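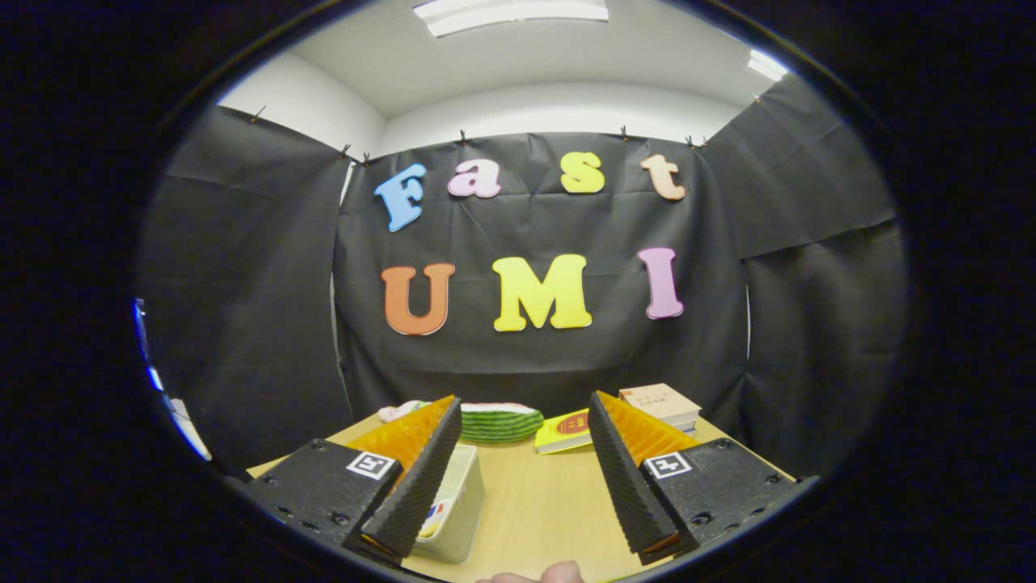 View from the wrist camera, black backdrop up, tub between the fingers.

How to record handheld gripper demos that will train a policy

Notes from our pick-and-place runs. Written quick, will clean up later. Assumes your gripper is built, the camera is on and you can already get a pose out of it. If not, do the Kirkano setup page first.

What you're after: a pile of short demos where a person does the task by hand with the gripper, and a policy learns from the wrist view plus pose plus finger opening. No robot needed for this part.

1. Set up the table

Light wood top works for us. Shiny ones gave us trouble with reflections. Black sheets on the sides and the back, binder clips along the top. Wrinkles are OK. Bright gaps are less OK, check the edges of the fisheye view, it sees way more than you think. A strip of outside light at one side won't kill a run but it changes through the afternoon, and we saw that in the evals.

Plain black everywhere is bad for visual tracking. Give it something to hold on to. Big colored letters on the back wall do it, so does clutter at the back of the table. Books, toys, whatever. Don't move the letters mid-session!! Lost a whole morning to that.

2. Check the markers

Each finger mount has a square fiducial. Both have to be readable with the fingers open AND closed. Finger width comes from these, so a thumb over one means no width for those frames. Wipe them. Check for glare from the ceiling lights.

3. Calibrate the opening

Fully open, hold 6 seconds. Fully closed, hold 6 seconds. Do it at the start of every session and again if anybody swaps a pad. The fin-ray pads are soft and they bend on contact, so calibrate on air, not on an object.

4. Map pass

Before the demos, one slow sweep of the workspace. Up, down, left, right, then tilt. Slow means slow. If the tracker drops out, start the sweep over, don't try to patch it.

5. Record

Start each demo from a differnt spot. High, low, off to one side. Then:

Press record, wait a beat.
Move in at normal speed. Don't rush the last few inches.
Close, pause, lift.
Place, open, back off until the object is clear of the pads.
Stop.

Keep your free hand out. Keep the fingertips of your holding hand low, a bit at the bottom of the view is fine and we mask it anyway.

Move the target object between demos. Turn it, tip it, push it near the back. Swap the distractors every 50 demos. Ingeborg Kleinschmidt's tip, and a good one: also record some where the first grasp is off and you fix it before closing. Those helped more than anything else we added.

6. Throw out the bad ones

Run the Erkulia checker script, then look by eye. Drop a demo if:

tracking jumps
a marker is missing during the close
you paused for no reason in the middle
the object left the view before the grasp

We recorded 2555 demos in February across all tasks and the script flagged up to a fifth of them in the early sessions. Got much better once we stopped moving so fast.

7. Train and test

Start small. Train on 500 clean demos of one task before you collect more. If the policy can't reach the object at all, it's nearly always latency or a bad camera-to-finger transform. More data won't fix either. If it reaches but closes early, look at your width calibration (step 3).

Test with the object in places you didn't record. Pascal Baumgart runs ours on the Arkdale arm with the same camera and the same fingers as the handheld. That part matters a lot. Different pads at test time and our tub task fell apart.

What we saw

Varied start poses beat varied backgrounds, on our tasks anyway. Distractors mattered in the middle. Slow-and-smooth demos gave slow policies, so do it at the speed you want back. Containers with an open top were harder than solid things, the policy couldn't decide between the rim and the sides. Pick one grasp and stick with it for the whole set.

Havent tried two-handed yet. The Kyei folks have a branch for it, same file layout, adds a second pose stream.

Known problems

Width reads as zero: marker IDs swapped left/right in the config.
Map pass fails every time: not enough texture on the backdrop, or the lights are flickering.
Pose drifts upward: camera mount is loose. Tighten, recalibrate, redo the map pass.
Video and pose out of sync: update the firmware, then re-run the sync step on the old files, no need to re-record.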